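3. Materials and Methods

3.1 Study sites and participants

The study took place in the dining rooms of two residential care homes, Prosbridge and Garon. Both homes serve lunch at noon and follow the same weekly menu, which is prepared in a shared kitchen. Residents were eligible if they ate in the dining room on most days and had no swallowing disorder that called for a texture-modified diet. Of the 70 residents who were invited, 54 agreed to take part. Consent was given by the resident or, where needed, by a family member.

3.2 Tableware conditions

Each resident ate under two conditions. In the plain condition, the meal was served on white tableware placed on a white table. In the contrast condition, the same meal was served with a light green tray on the same table. Earlier work on low vision has suggested that a visible border between the tray and the table helps older adults find items at the edge of their reach. The tray color was kept pale so that it would not draw attention from the food itself (Figure 1).

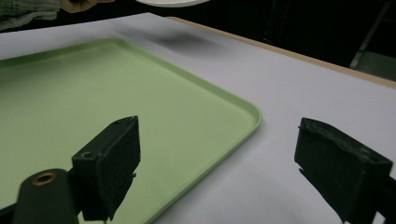
Figure 1. Tableware used in the study.

The order of conditions was set by dining table, so that residents who sat together always had the same tableware. Each condition ran for one week, with a gap of one week between them. Staff were asked to keep their usual habits in offering help, second servings and drinks. Lighting was left at its normal daytime setting, and window blinds were kept in the same position at both homes.

3.3 Measurement of intake

Portions were weighed in the kitchen before serving and again after the meal. Bread and drinks were recorded separately. Leftover food was scraped into a tared container, and bones, peel and other inedible parts were subtracted. Meals that were interrupted by a visit or a medical appointment were dropped before analysis.

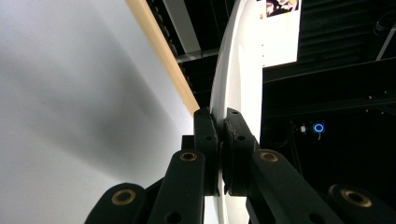
After these exclusions, 485 meals remained. Intake was expressed as the share of the served weight that was eaten. We compared the conditions with a mixed model that had a random intercept for each resident and fixed effects for home, menu day and order of conditions. Body weight at entry was available for only 34 residents and was therefore used in a secondary analysis only. All weights were entered twice, and mismatches were checked against the paper sheets by Duyên Tô.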